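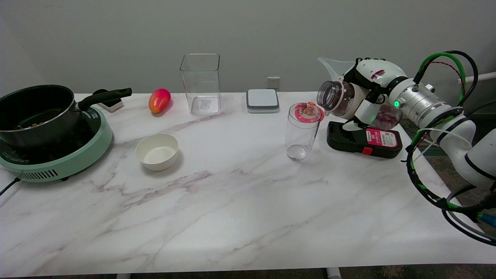
Session 3 of the home-build course covers the arm as a kitchen helper: mounting, cable routing, the hand, and the first handling drills. Read it before Saturday, because we start on the bench at once and there is no lecture part. The layout we work from is a plain one. The cooktop and saucepan go at the left end of the table, the arm comes in from the right, and the things to be handled stand between them. Note how far the black and green cables loop out past the right edge of the table. That slack is deliberate on our build, and section 2 deals with it.

1. Mounting

The base must not move at all when the arm is at full reach. Clamp first, then bolt. Domnica Avram's group at the Durkska workshop clamped only, and their base crept 3 mm over an evening of drills. Every saved position was off after that and had to be taught again.

Check the table as well. Push down on the far corner with your hand and watch the wrist. If the wrist moves, brace the legs before you do anything else.

2. Cables

Leave enough length for the arm to reach its farthest point and turn the wrist fully both ways. Bundle the cables along each link and leave them free at the joints. A tie placed across a joint will cut into the jacket sooner or later.

Test with the power off. Move the arm by hand through the whole range and look for any place where the bundle pulls tight or catches on the table. Mahmoud Radwan will check each build before it is switched on.

3. The hand

Close the fingers on an object slowly and stop at first contact. Then add grip in small steps. Our controller, the Zosunard board, takes grip values from 0 to 400. For thin plastic, start at 60. For glass, start at 112 and use a glass you don't mind losing.

Thin plastic gives way under the fingers, and the reading drops even though the hand is still closing. Students often take this for a slip and add more grip, which crushes the part. Look at the object before you change the number.

4. Drill A: hold and tilt

Pick up an open container, lift it clear, and turn it on its side with the mouth toward the middle of the table. Hold, turn it upright, put it back where it came from. Use it empty until you can repeat the motion without touching anything nearby. 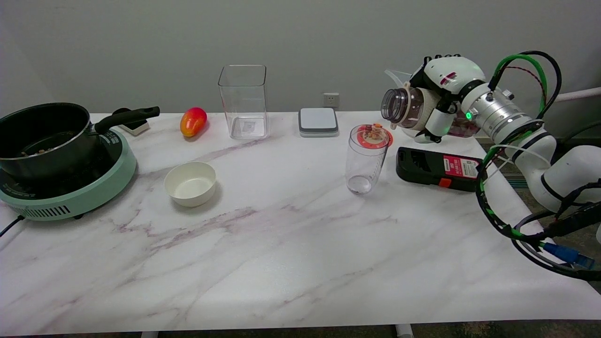

Keep the wrist speed low through the tilt. Most trouble comes in the last part of the turn, when the load shifts toward the mouth and the fingers have to hold it at a new angle. If the container rolls in the grip, move the contact point closer to its center and try again – more grip alone rarely fixes it.

Do not run the cooktop during drills. Heating is covered in a later session with Silviu Dobre.

5. What to write down

For each run: the object, grip value, wrist speed, and result. Write "dropped", "rolled", "crushed" or "ok". Failed runs go in the log too.

Bring to Saturday's session: your log, the hex key set, spare ties, and the printed wiring sheet from session 2. Questions about the board go to Oana Dumitrescu.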